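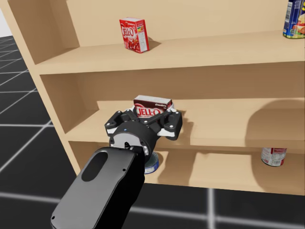 Transportation Research – Electric Fleets

4. Charging Behavior of Taxi Drivers in Daltville and Kurwood

4.1 Study setting

The charging program in Daltville and Kurwood was set up to help licensed taxi drivers move from gasoline cars to battery electric cars. Both cities issue taxi licenses through a shared office, and a driver licensed in one may pick up passengers in the other. For this reason the two cities are treated as a single service area in most of what follows. Where the results differ between them, the difference is reported.

At the start of the study, the service area had 13 public charging sites open to taxis. Most were built next to existing taxi stands. The others were placed in municipal parking lots, and one was located on the airport road at Vunddale, outside the limits of either city. All sites were open day and night. Drivers paid by the unit of energy, with a lower price after the evening peak, and a fee was added when a car stayed connected long after its battery was full.

The sites were run by Dimitriou, a private operator working under contract to the license office. Dimitriou supplied the session records used in this section. It had no part in the design of the survey or in the analysis, and it did not review the text before submission.

4.2 Participants and records

A total of 417 drivers agreed to take part. Of these, 374 returned a complete driving log and form the main sample. The remaining drivers either left the trade before the end of the study period or sent in logs with missing weeks. We compared the two groups on age, years of license, and type of car. Drivers who dropped out had held their licenses for a shorter time on average, and a larger share of them rented their cars by the shift. The results may therefore say less about new drivers and shift renters than about owners.

Each driver kept a log in April. The log recorded the start and end of every shift, the place where the car was parked between shifts, and the reason for each stop to charge. Drivers could choose from a short list of reasons or write one of their own. The written answers were coded separately by two members of the team, Philomena Tully and Timothée Arnaud, who then settled their differences by discussion. Agreement before discussion was high for all reasons except "convenient at the time," which one coder had used more widely than the other. That reason was later split between "break" and "no fare waiting."

The logs were matched to 1846 charging sessions in the records of the operator. A session was counted only if the card number and the time agreed with the log. Sessions in which the connector was plugged in but no energy was delivered were kept in a separate file and are discussed in Section 4.5.

4.3 When drivers charge

Public discussion of electric taxis often assumes that drivers charge when the battery is low. The logs do not support this as a general rule. Many sessions began with the battery still well above the level at which the car warns the driver. The most common stated reason was a break that the driver meant to take in any case, followed by a lack of fares. Low battery came third.

The pattern was strongest among drivers with a charger at home. These drivers began the shift with a full battery and used public sites mainly as a place to stop. Drivers without home charging behaved differently. They tended to charge at the end of the shift, and they accepted a longer wait in order to leave the car ready for the next day. In Kurwood, where many drivers live in apartment buildings with no assigned parking, this second group was the larger one.

Price had some effect, although a smaller one than the license office had expected when it set the evening discount. Drivers knew the discount well and could state the hour at which it began. Several wrote that they would like to use it but that the evening is also when fares are best. For an owner-driver, an idle hour in the evening costs more than the discount returns. Shift renters faced a further problem. Most rental agreements require the car to be handed over fully charged, and the handover hour falls before the lower price begins.

Weather also played a part. On cold mornings, sessions started earlier in the shift and lasted longer. We did not have cabin temperature data and cannot separate the effect of heating the car from the effect of slower charging in the cold.

4.4 Waiting and site choice

Waiting time was not recorded by the chargers. It was estimated from the logs, as the gap between the arrival time given by the driver and the start of the session. This measure has weaknesses. Some drivers wrote down the time at which they left the last passenger, and others the time at which they parked. The second type of entry was more common, and the estimates should be read as lower limits.

Waiting was concentrated at a few sites. The stand next to the Daltville rail station had a line on most weekday afternoons, while the parking lot sites a short drive away were often free. Drivers were aware of this. When asked why they did not move, they gave two main answers. The first was that leaving the station meant losing a place in the line for fares. The second was doubt about whether the other site would still be free on arrival – the operator's application showed which chargers were in use, but drivers did not trust it after a period in spring when the display was often wrong.

These findings suggest that a charger is judged by what else can be done there. A site with toilets, light, and food was preferred over a faster charger without them. The airport road site at Vunddale is the clearest case. It has the fastest equipment in the service area and a shelter, but no food or toilets, and drivers used it only on the way back from an airport trip.

Sandrine Baudry and Solange Courtois carried out follow-up interviews with a smaller group of drivers after the logs had been returned. The interviews were held at taxi stands and lasted as long as the driver was willing to stay. Answers about site choice were consistent with the logs. Answers about cost were less so, and drivers tended to remember the price of a public session as higher than the amount on their statement.

Figure 4. Rendered view of a shelf unit with three levels.
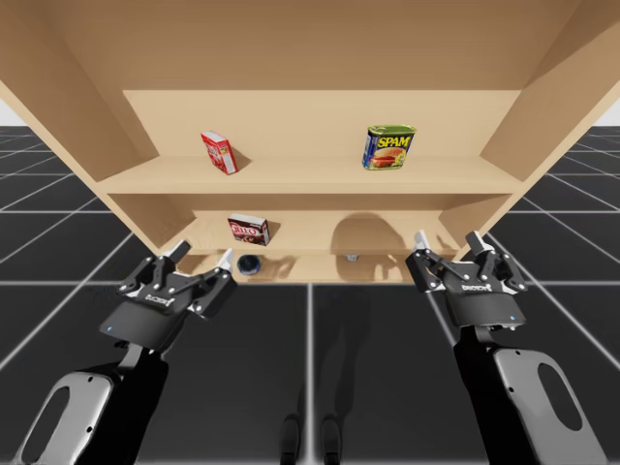 Does adding more chargers at the busiest stand shorten the wait for taxi drivers?

Only for a time, according to the site records. After chargers were added at the rail station, waits fell at first and then returned to near their earlier level as drivers moved there from quieter sites.

4.5 Failed sessions

A failed session is one in which the driver connected the car and no energy was delivered. The operator sorts these by fault code. The codes cover payment errors, communication errors between car and charger, and faults in the charger itself. Payment errors were the most frequent and were usually solved by a second attempt. Communication errors were less frequent but took more of the driver's time, and in many cases the driver left for another site.

Failed sessions had an effect beyond the time lost on the day. Drivers who had met a failure at a given site used that site less in the weeks that followed, even when the fault had been repaired. The drivers were not told of repairs. Tõnu Grīnberga, who managed the contract at the license office during the study, has since asked the operator to send a short message to affected drivers when a charger is back in service. The message was introduced after our data were collected, and we cannot report on its effect.

4.6 Limits of the data

The sample was made up of drivers who chose to take part, and drivers with strong views on the program may be overrepresented. The logs cover a single month and do not show how habits change across the year. Charging at home was reported by the drivers and was not measured. Finally, the service area is compact, with short trips and a single airport. Cities with longer average trips may see more charging caused by low battery and less by breaks.

The session records were corrected once during the analysis, after the operator found that the clocks at two sites had not been adjusted for daylight saving time. The corrected file is dated 7 August 2019, and all results in this section are based on it. The correction changed the estimated waits at those two sites and left the remaining results unaffected.

Section 5 uses the same records to compare owners and shift renters in more detail, with separate treatment of renters whose agreements include the cost of charging.

Previous section | Next section | References | Cite this paper

Contact the editorial office – Copyright held by the authors – Back to top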